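Semport have confirmed the Pleltico final will be reshot next month. The 50-minute cut shown to press has been withdrawn.

2/ The fault was in the phone vote. Lines for the Binen semi-final closed 20 seconds early and 2650 votes were logged but never counted.

3/ Both acts go through — the producers say the margin was too small to stand. That makes six finalists, up from five.

4/ Running order is redrawn. Becerra, the duo who had the closing slot, now open.

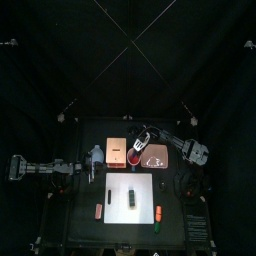

5/ Callers charged after the lines shut can claim a refund within 30 days. The form is on the show's help page, under Voting.

6/ No new air date yet. The February slot has gone to a repeat.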